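手持ちグリッパーの指先とカメラ位置の比較
Kurport工科大学 ロボット工学プロジェクト演習 中間報告書(第二班)

1. 目的

第二班では、双腕ロボットに机上の片付け作業を教えるためのデモンストレーションを、手持ちグリッパーで集めている。人が両手に一台ずつグリッパーを持ち、物をつかんで容器に入れるまでの動作を記録し、後からアームの軌道に変換する方式である。アームを直接遠隔操作する方式に比べて一回の動作が短く済むため、今年度の演習ではこちらを採用した。

ただし、前期の予備実験では記録の質にばらつきが大きかった。つかんだ物が指の間で回ってしまう、透明な容器の縁の位置が映像から読み取れない、左右の時刻がずれる、といった問題が重なり、どれが主な原因なのか切り分けられなかった。そこで本報告では、指先の種類、カメラの位置、制御基板の三点を別々に変えて試し、後期の本収集で使う構成を決めることを目的とした。

比較した機材は次のとおりである。

指先A:Nirkiaのゴムパッド付き指
指先B:Nirkiaの本体に班で取り付けた金属の爪
カメラ1:グリッパー側に固定した手元カメラ
カメラ2:作業者の頭部に固定したカメラ
制御基板1:Nirkia付属の基板
制御基板2:Saragihの汎用基板

アーム側の機種は変えていない。アームでの再生は後期に行う予定で、今回は記録した映像と開閉量のデータだけを評価の対象にした。

2. 実験環境

実験はPravville校舎の一階にある収録用の区画で行った。木目の天板の机を置き、まわりをフレームで囲んである。天板は明るい色で、照明の当たり方によって手前側が白く光る。予備実験のときから気になっていた点で、黒い布を敷く案も出たが、本収集では布なしの机で作業させたいという方針があり、そのまま使うことにした。

照明は天井灯のみとし、追加のライトは使っていない。収録区画の照明は隣の実習室とつながっていて、片方だけ明るさを変えることができない。そのため明るさを変えた比較は今回の範囲から外した。

手持ちグリッパーの最大開き幅は55 mmに統一した。指先AとBでは取り付け部の形が違うので、Bのほうはストッパーをずらして合わせている。開き幅をそろえなかった予備実験では、幅の広いほうが当然大きな物をつかみやすく、指先の材質の差を見ることができなかった。
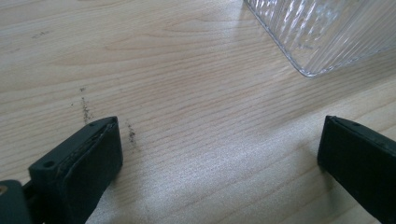
Pravville、7月27日(水)

午前は指先Aだけを使い、手元カメラの見え方を確認した。最初に行ったのは、何もつかまない状態で指を開いたまま机の上を動かし、映像のどこまでが指で隠れるかを調べる作業である。指が黒いため、明るい木目との境目は輪郭抽出でほぼ問題なく取れた。一方、天板の反射が強い部分では木目の模様が飛んでしまい、特徴点がほとんど得られない。手元カメラの位置推定は天板の模様に頼っているので、反射の中に入ると推定値が跳ねることがあった。

縦に溝の入った透明な容器を机の奥に置いた場合は、予想よりも良い結果になった。溝に沿って細い光の筋が出るため、容器の側面の向きは映像から分かりやすい。難しいのは下の縁で、木目が透けて見えるため机との境界が曖昧になる。注釈作業では、容器の底の位置を二人で別々に付けて比べたところ、溝のある側面より底の縁のほうが明らかに食い違った。

机の上に残った黒っぽい細かい粒も、特徴点の抽出に影響した。木目の少ない場所では、プログラムが粒を目印として拾ってしまう。粒は動作の途中で袖や指に触れて動くことがあり、動くと位置推定がそれに引きずられる。午後の収録からは、一組の収録が終わるごとに机を乾いた布で拭くことにした。

3. 方法

3.1 課題

課題は二種類用意した。

課題イ:片手で小物をつかみ、透明な容器に入れる。
課題ロ:片方の手で容器を押さえ、もう片方の手で小物を入れる。

小物は13種類を用意した。紙の小箱、スポンジ、短い円筒、布袋など、家庭や研究室の机にありそうな物から選び、重さや表面の滑りやすさが偏らないようにした。最初の候補には金属のねじも入っていたが、小さすぎて指先Aではほとんど拾えず、比較にならないので外した。

容器は、溝のある透明な物と、上の開いた立方体の透明な物を使った。両方とも透明にしたのは、予備実験で失敗が集中していたからである。不透明な容器での収録は前期の分で足りている。

3.2 手順

各条件について、同じ小物で12回ずつ動作を行った。小物の置き場所は毎回変えるが、指先AとBで同じ位置になるように、配置表を先に作っておいた。作業者は交代制とし、一人が両方の指先を担当するように組んだ。作業者によって力の入れ方がかなり違うため、指先ごとに別の人が担当すると比較の意味がなくなる。

動作の開始と終了はグリッパーを完全に開いた状態とした。開閉量のデータに必ず同じ値が入るので、後で映像と照合しやすい。収録中の声かけは、開始と終了だけにした。

失敗の分類は以下のとおりである。

落下:容器に入る前に指から外れた
回転:つかんだ後に物の向きが大きく変わった
接触:指または物が容器の縁に当たり、容器が動いた
記録不良:動作はできたが、映像または開閉量の記録が使えない

複数の失敗が一度に起きたときは、先に起きたほうだけを数えた。接触は、容器が動かなければ失敗に含めていない。この基準は途中で議論になった。縁に軽く触れながら入れる動作は人にとって自然で、これを全部失敗にすると、収録できる動作が不自然に慎重なものばかりになる。

3.3 カメラ

手元カメラと頭部カメラは同時に記録した。同じ動作を二つの視点で見られるので、カメラの比較のために動作をやり直す必要はない。頭部カメラは作業者が下を向いたときに机の全体が入る角度に固定した。首を動かすと視野も動くため、作業者には机の中央を見るように伝えたが、実際には小物を目で追うので、完全には守れていない。

カメラの露出は自動のままにした収録と、固定した収録の両方を行った。自動の場合、手元カメラが机に近づくたびに明るさが変わり、透明な容器の光の筋が消えたり現れたりする。固定にすると反射の部分は白く飛ぶが、それ以外の部分は安定する。

3.4 制御基板

グリッパーの開閉量を読み取って映像と時刻を合わせるのが制御基板の役割である。Nirkia付属の基板は設定する項目が少なく、接続すればすぐに使えるが、左右それぞれが自分の時計を持っている。Saragihの汎用基板は一枚で左右を読める代わりに、読み取りのプログラムを自分たちで書く必要があった。

時刻のずれは、左右の指を同時に閉じる動作を収録の最初と最後に入れて測った。頭部カメラの映像で指が閉じきったコマを探し、それぞれの開閉量の変化と比べる。コマの間隔より細かいずれは測れないが、どちらの基板を使うかを決めるには十分だと判断した。

4. 結果

4.1 指先の比較

課題イでは、指先Aのほうが全体に安定していた。特に差が出たのは回転である。紙の小箱の角に近いところをつかんだとき、Aではパッドが面で当たるため向きが保たれるが、Bでは爪の当たったところを軸にして箱が回りやすい。短い円筒では、Aでは12回すべて容器に入れられたのに対し、Bで入ったのは6回だった。Bの失敗は落下が多く、持ち上げる途中で円筒が爪の上を転がるように抜けている。

反対に、平たい物を机から起こす動作ではBが良かった。パッドには厚みがあり、机と物の間に入らない。作業者はAを使うとき、物を机の端まで引いてからつかむことがあり、これは配置表にない動作になってしまう。Bでは先端を物の下に差し込めるので、置いた位置からそのままつかめた。

布袋はどちらの指でもつかめた。ただしAでは、容器の上で指を開いても袋がパッドに付いたまま離れないことがあり、作業者が手首を振って落としていた。成功には数えているが、アームで再生したときに同じ動作ができるかどうかは疑わしい。手首を振った収録には印を付け、後期に使うかどうかを改めて決める。

パッドの汚れも結果に影響しているようである。収録を続けると縁に細かいほこりが付き、滑り始める感触があると複数の作業者が述べた。汚れの量を測っていないので、この点は感想の域を出ない。収録の切れ目にパッドを拭くようにしてからは、同じ指摘は出なくなった。

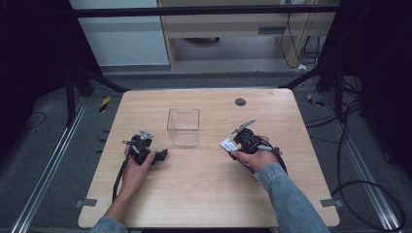
課題ロでは、両手のグリッパーが互いに近づくため、本体の大きさがそのまま動作に影響した。立方体の容器は壁が薄く軽いので、押さえる側の力が強すぎると容器ごと滑り、弱すぎると入れる側が縁に触れただけで動く。作業者の多くは、容器をつかまずに側面へ軽く当てる方法に落ち着いた。手順書では押さえ方を指定していなかったので、本収集では書き足す必要がある。

小箱を斜めに持ったまま容器の上まで運ぶ動作では、箱の下側が先に縁に当たることが多かった。人の手であれば指先で箱を少し回して立てられるが、手持ちグリッパーではつかみ直さない限り向きを変えられない。手首全体を傾けることになり、今度は本体の後ろ側がもう一方の手に近づく。接触の失敗は、小箱を扱った収録に集中していた。

ケーブルについても記しておく。左右とも本体からケーブルが出ており、前腕に沿わせた状態では気にならないが、手首を大きく返すと引かれる感覚がある。右手を机の奥に伸ばしたときにこれを訴える作業者が多かった。途中から前腕に面ファスナーの帯を巻いて固定したところ、手首を返す動作はしやすくなった。その代わり、作業者の交代に時間がかかるようになった。

4.2 カメラの比較

手元カメラは、つかむ瞬間の指と物の位置関係がよく分かる。落下と回転の判定はほとんど手元カメラだけで行えた。弱いのは容器との位置関係である。物を持ち上げると、その物が視野をふさぎ、容器の縁が見えなくなる。大きめの小物では、容器に入れる直前の映像に物しか映っていない収録もあった。

頭部カメラでは机の全体が見え、容器、小物、両手の位置関係を一度に確認できる。接触の判定は頭部カメラのほうが確実だった。一方で、本体が黒く込み入った形をしているため、指先が本体の陰に入ると開閉の様子が分からない。右手で物をつかみ、手首を内側に返した姿勢のときに特に見えにくい。

透明な容器の縁の見え方は、二つのカメラで傾向が違った。立方体の容器は角に光が出るので、頭部カメラで四隅の位置を取りやすい。溝のある容器は、近くから見る手元カメラのほうが側面の向きが分かる。どちらの容器も、机に接する部分は見分けにくい。木目が透けることが共通の原因だと考えている。

露出は固定のほうが良かった。自動では、動作の途中で映像全体の明るさが変わり、位置推定が途切れる箇所が増える。固定にしても反射の部分では推定が不安定になるため、配置表の側で、反射の強い場所に小物を置かないように修正した。これは問題を避けただけで、解決にはなっていない。

4.3 制御基板の比較

Nirkia付属の基板では、収録の最初に左右の時刻が合っていても、最後には目で見て分かるずれが出ることがあった。ずれの向きは収録ごとに違い、一定の補正では直せない。課題イは片手だけなので実害はないが、課題ロでは押さえる動作と入れる動作の順序が入れ替わって記録される恐れがある。

Saragihの汎用基板では、同じ測り方で左右のずれは見つからなかった。ただし最初の読み取りプログラムに誤りがあり、指を速く閉じたときの値が一部抜けていた。値の抜けに気付いたのは収録後の確認のときで、その分は記録不良として扱い、プログラムを直してから撮り直している。付属の基板では起きなかった失敗であり、基板そのものの性能とは別に、自作部分の確認に手間がかかることは考慮しなければならない。

電源を入れてから収録を始めるまでの準備は、付属の基板のほうが簡単である。汎用基板では、左右の開ききった位置と閉じきった位置を毎回登録する。登録を忘れて始めた収録があり、開閉量が途中で頭打ちになっていた。現在は、登録が済むまで記録ボタンが有効にならないように変更してある。

5. 考察

指先については、課題によって有利なほうが変わるという結果になった。箱や円筒のように側面からつかめる物はA、薄い物はBである。本収集では指先を物ごとに交換する案も検討したが、アーム側の指も同じように交換しなければならず、再生実験の手順が複雑になりすぎる。Aを標準とし、薄い物は対象から減らす方針とした。

パッドの先端だけを薄くした指を作る案もある。Aの面で支える性質を残しながら、Bのように机との間に差し込めれば、両方の利点が得られる可能性がある。校舎の工作室で削れるのはゴムを外した芯の部分までで、ゴムの貼り直しをどうするかが決まっていない。夏期休業に入る前に、工作室の担当の先生に相談する。

カメラは片方に絞らず、両方を使う。当初はデータ量を減らすために頭部カメラを省くつもりだったが、接触の判定と容器の位置の確認に必要だと分かった。記録の容量は増えるものの、収録用の計算機で扱える範囲に収まっている。頭部カメラの向きが作業者の首の動きで変わる問題については、机の角を目印にして映像ごとに位置を求める方法を試している。天板の角は丸く、一点に決めにくいため、縁の直線を延ばした交点を使う。

制御基板は汎用基板を採用する。課題ロを本収集の中心に置く以上、左右の時刻がそろっていることを優先した。付属の基板は予備として残し、課題イだけの収録や、作業者の練習に使う。

今回の評価には弱いところがいくつかある。作業者は全員が班員で、収録の目的を知っている。失敗しそうなときに無意識に動作を遅くした可能性があり、実際、午後の収録では午前より一回の動作が長くなっていた。慣れれば速くなるはずなので、疲れか、慎重になったことの影響と思われる。また、指先AとBの順番を全員がAから始めており、順番の影響を取り除けていない。後期に再度比較する場合は、半数をBから始める。

失敗の分類で、先に起きたものだけを数えたことにも問題があった。回転してから縁に当たった収録は回転に入り、接触には含まれない。小箱での接触が多いと述べたが、回転に分類された中にも縁に当たっているものが相当あるはずで、両方を記録する形に表を改める必要がある。

6. 後期の予定

・指先A、手元カメラと頭部カメラ、Saragihの汎用基板の構成で本収集を行う。
・手順書に、容器の押さえ方と、ケーブルを前腕に固定する方法を加える。
・失敗の表を、一回の動作につき複数の項目に印を付けられる形に変える。
・手首を振って布袋を落とした収録を見直し、使うものと使わないものに分ける。
・反射の強い場所での位置推定について、偏光フィルターを借りて試す。
・先端を薄くした指の試作は、本収集と並行して進め、間に合わなければ次年度の班に引き継ぐ。

付記:収録データの保存場所

映像と開閉量のデータは演習用サーバーの第二班のフォルダーに置いてある。汎用基板の読み取りプログラムは、誤りを直す前の版も残してあるが、開閉量の計算には修正後の版を使うこと。配置表は反射の場所を避けた新しいものと元のものがあり、今回の結果のうち指先の比較はすべて元の配置表によるものである。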